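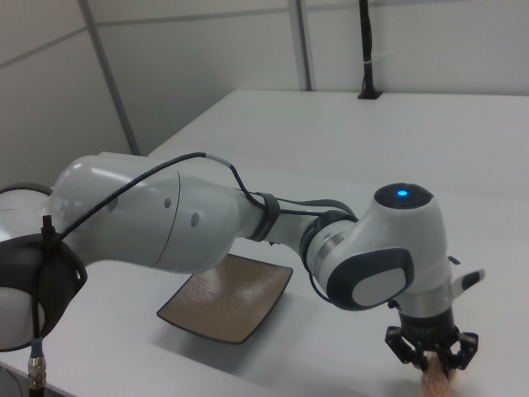
パンなんてどの皿にのせても同じ味なんだから、皿で半年も使うのはもったいないんじゃないの、と中間発表のときに隣の班から言われました。いや、わかるんです。私も四月にテーマを決めたときは半分そう思っていたので。でも、やってみたら半年では足りなかったというのが正直なところで、言われた直後はむっとしたくせに、帰りの電車ではもう「どの皿でも同じ」と思っている人にこそ聞いてみたいなあと考えていました。この報告書はその続きみたいなものです。

生活デザイン演習 班別課題報告
白いテーブルの上の甘いパン ―皿の色・形と置き場所についての「Lilham」プロジェクト―

1 はじめに

班の名前が「Lilham」なのは、特に深い意味はありません。最初の集まりで仮の名前として付けたものが、共有フォルダの名前になり、提出用紙の表紙になり、もう直せなくなりました（直すとリンクが全部切れるので）。

テーマは、家で甘いパンを一個だけ食べるとき、皿をどう選んで、テーブルのどこに置くか、です。カフェの盛りつけの話は本もあるし動画もたくさんあるのですが、家で一個だけ、しかもそんなに高くないパンを食べるときの話って、探してもあまり出てきません。袋のまま食べる、という人が多いからだと思います。私もだいたいそうです。

でも、袋から出して皿にのせると、ちょっとだけ「おやつの時間」っぽくなりますよね。あの「ちょっとだけ」が何から来ているのか知りたい、というのが私がこのテーマを出した理由でした。班の中では、最初はテーブルクロスの案と、お弁当の仕切りの案もあって、お弁当の仕切りはかなり強かったです。最後は多数決でした。

2 使ったもの

まずテーブル。実習室の白い大きなテーブルを使いました。つやのない白で、何も柄がないので、皿の色がそのまま出ます。家のテーブルは木の色の人が多いと思うので、その点では家とは違う条件です。これは後の方でも書きます。

白いテーブルで困ったのは、とにかく粉と小さいゴミが目立つことでした。砂糖は白いからいいでしょ、と思っていたら、光の当たり方でけっこう見えます。それよりも黒っぽい点みたいなゴミの方がもっと困りもので、一つあるだけで目がそっちに行ってしまうんです。毎回拭いているのに、見返すと「あ、また」となる。拭き取り用の布は最初ふわふわのものを使っていて、どうも布の毛の方が落ちていたらしく、途中から目の詰まったものに替えました。

次に皿です。候補は四種類そろえました。

・四角くて浅い、茶色の皿（縁が濃い色）
・丸くて平たい、白の皿
・楕円の、紺色の皿
・木の板みたいな、ふちのないもの

皿とトレーと布を合わせて2,582円でした。班費の上限ぎりぎりだったので、木の板は私が家から持ってきたものです。買い物は「Cludus」という、駅の向こうの雑貨屋さんでしました。割れ物の棚が入口のすぐ横にあって、リュックの人は前に抱えてくださいと貼り紙がしてある店です。レジで領収書の宛名を大学名にしてもらうのを忘れて、翌日もう一回行きました。来年この課題をやる人は忘れないでください。

茶色の四角い皿は、私の一番のお気に入りです！ 内側がつるっとしていて、ゆるく波打ったような模様がうっすら入っています。茶色と書きましたが、灰色も少し混じったような、落ち着いた色です。ふちがこげ茶か黒に近い細い線になっていて、白いテーブルの上だと輪郭がすごくはっきりします。お店の棚で見たときは地味だなと思ったのに、テーブルに置いたら急に「いる」感じになったんですよね。班の全員が同じことを言ったわけではなくて、最後まで「渋すぎる」と言っていた人もいました。

パンは、砂糖をまぶした細長い形のものに決めました。これは「Stefanou」というパン屋さんの商品を参考にしています。取材にも行って、お店ではどう並べているかを教えてもらいました。砂糖の付いたパンは、重ねると砂糖が下のパンに移るので、横に並べるだけにしているそうです。それから、パンの長い方を手前に向けて縦に置くと取りやすい、というのも教わりました。トングの入る向きの問題だそうです。家では手でつかむので関係ないかと思ったのですが、実際にやってみると手でも縦の方がつかみやすかったです（右利きの場合。左利きの人にも頼んだら、やっぱり縦がいいと言っていました）。

それから、並べ方の練習には食品見本も使いました。本物だと一日置いておくと乾くし、触っているうちに砂糖がはがれて形も変わってしまうからです。あと、食べてしまうので。「見た目の印象」を聞く分には見本でもいいだろうと先生にも確認を取りました。ただ、食べる前提で聞く質問のときだけは、必ず本物にしました。

3 やったこと

3.1 皿くらべ

四種類の皿それぞれについて、同じ形のパンを一個のせて、どれで食べたいかを選んでもらいました。聞いた相手は、同じ学部の学生を中心に40人です。授業の終わりに実習室に寄ってもらう形にしたので、どうしても昼ごはんの後の人とおなかが空いている人が混ざりました。これは失敗だったと思います。おなかが空いている人は、皿の話をする前に「食べていいですか」と聞いてくるんです。で、食べてしまうと皿のことはどうでもよくなる。途中から、答えてもらってから食べてもらう順番に変えました。

質問は三つにしぼりました。

一、どの皿で食べたいですか。
二、どの皿のパンがおいしそうに見えますか。
三、どの皿が、自分の家にありそうですか。

三つ目は後から足した質問です。予備調査をしたら、「おいしそうなのは茶色だけど、家にあるのは白」という人が続けて出てきて、これは分けて聞かないとだめだということになりました。足してよかったです。

3.2 置き場所くらべ

二つ目は、パンと皿の距離です。皿にのっているところだけではなくて、まだのせていないとき、つまりパンが皿の外にあるときのことも調べました。

これを調べたいと言い出したのは私で、班の中ではわりと不評でした。のせる前のことなんてどうでもいいじゃん、と。でも考えてみてほしいんです。袋から出して、いったんテーブルに置いて、皿を出してきて、のせる。この「いったん」の時間って、家だと意外とあるんですよ。私なんか、飲み物をいれている間ずっとパンがテーブルに直に置いてあったりします（ペーパーは敷くときと敷かないときがあります）。 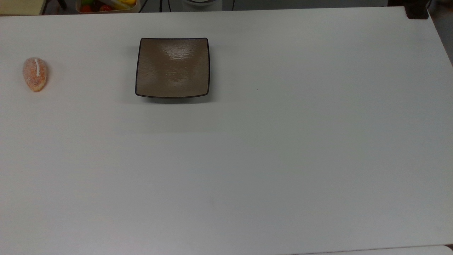
それで、皿の位置を決めておいて、パンを皿のすぐ横に置いた場合、手のひら一つ分くらい離した場合、もっと離してテーブルの端の方に寄せた場合で、印象を自由に書いてもらいました。書いてもらった文は全部合わせて1,263字になりました。文字起こしは班で分担したのですが、丸っこい字の人のものがどうしても読めず、本人をつかまえて聞きました。

集計には「Onov」という無料の表計算アプリを使いました。共同編集ができるのは便利なのですが、二人が同時に同じ列をさわると片方の入力が消えることがあって、木曜日の夜に一回、半分くらい打ち直しになりました。それからは、入力する人は先にチャットで「入ります」と言う決まりにしました。原始的だけど効きました。

3.3 影と光

三つ目は予定にはなかったのですが、途中で気になって足しました。浅い皿でも、置くと手前に少し影が落ちます。白いテーブルだと、この影がけっこう見えるんです。それから、つやのある皿は天井の明かりが真ん中に映って、白っぽく光ります。パンをのせると光っているところが隠れるのですが、のせる位置がずれると光が横からのぞくことになって、これがおいしそうに見えるのか、じゃまに見えるのか、班の中で意見が割れました。

そこで、明かりを全部つけたときと、窓側だけ消したときで見比べました。人に聞くところまではできていないので、この部分は班の中の感想です。

4 わかったこと

4.1 皿くらべの結果

「食べたい」で一番多かったのは、茶色の四角い皿でした。やった！（お気に入りなので）。次が木の板、その次が白の丸皿、最後が紺の楕円です。紺は、砂糖の白がきれいに見えるから強いだろうと予想していたのに、「冷たそう」「パンじゃなくてお刺身の感じ」という意見が出て、そう言われるともうお刺身の皿にしか見えなくなりました。

「おいしそうに見える」は、茶色と木の板がほとんど並びました。パンの焼き色と同じ系統の色なので、なじんでしまって目立たないかもと心配していたのですが、なじむのがいい、という声の方が多かったです。一方で、茶色の皿を選ばなかった人の理由で多かったのは「パンの色と近くて、ぼんやりする」でした。同じことを見て、なじむと思う人とぼんやりすると思う人がいるわけです。ここはもう少し掘りたかったです。

白い筋の入ったパン（上に細くクリームかアイシングみたいな線が入っているもの）だと、また話が変わります。線があると、皿が茶色でもパンがどっちを向いているかすぐわかるので、「ぼんやり」の意見が減りました。線のあるパンと線のないパンの両方で聞けたのは途中からなので、ちゃんとした比べ方にはなっていません。でも、線の向きと皿の辺をそろえたがる人が多かったのはおもしろかったです。四角い皿だと、みんななんとなくまっすぐに置き直すんですよ。丸い皿だと誰も気にしないのに。

「家にありそう」は、予想どおり白の丸皿が圧勝でした。理由を書いてもらったら、パン関係のシールを集めてもらう皿の思い出がたくさん出てきて、読んでいて楽しかったです。茶色の四角い皿が家にある人はとても少なくて、「旅館」「おばあちゃんの家」「お好み焼き屋」と書かれていました。お好み焼き屋はちょっとわかる気がします。

4.2 置き場所の結果

自由記述で多かったのは、次のような内容です。

すぐ横に置いた場合。「のせ忘れた」「落ちた」「なぜのせない」。近いのに外にあると、失敗した感じがするみたいです。

手のひら一つ分の場合。「これからのせるところ」「準備中」。一番落ち着いて見られると書いた人が多かったです。

端に寄せた場合。「皿とパンが関係なさそう」「誰か別の人のパン」「さみしい」。さみしい、は三つの場合のうちここにしか出てきませんでした。パンも皿も同じものなのに、間があくだけでさみしくなるって、すごくないですか。私はこの結果が一番好きです。

ただ、端に寄せた場合でも「広々していて好き」「美術館みたい」という人もちゃんといました。美術館と書いてくれた人に後で話を聞いたら、家のテーブルがいつも物でいっぱいなので、白いところが広いだけで気持ちがいいのだそうです。そうなると、パンと皿の距離を聞いたつもりが、テーブルの余白の感想を聞いていたことになります。質問の作り方として反省しています。

4.3 影と光の結果

班の感想だけですが、明かりを全部つけた方が皿の真ん中の光が強くて、何ものっていないときの皿はきれいに見えました。波の模様も出ます。パンをのせると、窓側を消した方が砂糖の粒がはっきりして、こっちの方がおいしそう、ということで四人とも一致しました。めずらしく一致したのでここに書いておきます。

影については、濃いと「重い皿」に見える、という意見が出ました。茶色の皿は実際に持つとそこまで重くないので、持ったときに「あれ、軽い」となります。

5 困ったこと、直したいこと

まず、砂糖です。本物のパンを使う日は、移すたびに砂糖がテーブルに落ちるので、次の人が来るまでに拭いて、皿も洗って、また拭いて、となります。洗い物の時間を予定に入れていなかったので、初日は最後の人を廊下で待たせてしまいました。ごめんなさい。二日目からは、洗う係を先に決めました。

それから、テーブルの白さの問題。さっきも書いたとおり、家のテーブルが白い人はそんなにいないはずなので、木の色のテーブルでもやらないと、「茶色の皿がいい」とは言い切れません。たぶん、木のテーブルの上だと茶色の皿は負けます。板紙に木目の紙を貼って敷いてみる案もあって、紙は473円で買えるところまで調べたのですが、予算がもう残っていませんでした。自腹を切るかどうかで少し話して、来年に回すことになりました。

あと、四角い皿は角のところに砂糖がたまります。角は丸くなっているんですけど、それでもたまる。指でなぞって食べる人と、洗い流す人と、皿を傾けてトントンと集める人がいました。これも調べたら絶対おもしろいと思うんですが、先生には「テーマを広げすぎないこと」と赤ペンで書かれました。はい。

撮影や記録の置き場所は、同じテーブルの端を使わせてもらいました。記録用紙にバターがついたのが数枚あります。提出したコピーで薄く透けているところがあるのはそれです。

6 中間発表で言われたことへの返事

最初に書いた「どの皿でも同じ味」について、班でちゃんと話しました。味が変わるかどうかは、私たちは調べていません。調べたのは見た目の印象と、どれで食べたいかだけです。だから、同じ味だと言われたら、そうかもしれません、としか答えられないです。

でも、皿くらべのときに「食べたい」皿と「家にありそう」な皿がずれた人がたくさんいたのは、やっぱり何かあるんだと思います。食べたい皿が家にないまま、毎日ほかの皿で食べている（または袋のまま食べている）ということなので。しかもそのことに普段は全然困っていない。私も困っていませんでした。今は、家で袋のまま食べていると少しだけ気になるようになってしまって、これはよかったのか悪かったのか、まだわかりません。

隣の班の人には、発表の後で40人の調査にも入ってもらいました。選んだのは白の丸皿です。理由の欄には「洗いやすそう」とだけ書いてありました。言われてみれば、洗いやすさは質問に入れていませんでした。

7 次にやる人へ

道具は実習室の棚の下の段に、箱に入れて置いてあります。茶色の四角い皿は新聞紙を二重にして包んであるので、出すときは底の方に手を入れてください。紺の楕円は一か所、裏の足のところが少し欠けています。使うのには問題ないですが、テーブルを引きずると傷がつくので持ち上げて動かしてください。木の板は私の家のものなので、入っていません。

食品見本は別の袋です。本物とまちがえて冷蔵庫に入れた人がいたので、袋に大きく「見本」と書いておきました。

パンを買うなら朝のうちがいいです。昼を過ぎると、砂糖のパンは売り切れの日が多いです。取り置きを頼むときは、前の日の夕方までに電話してくださいとのことでした。

質問用紙の元のファイルは共有フォルダの「Lilham」の中にあります。「最終」と「最終2」がありますが、使ったのは「最終」の方です。「最終2」は三つ目の質問の番号がずれています。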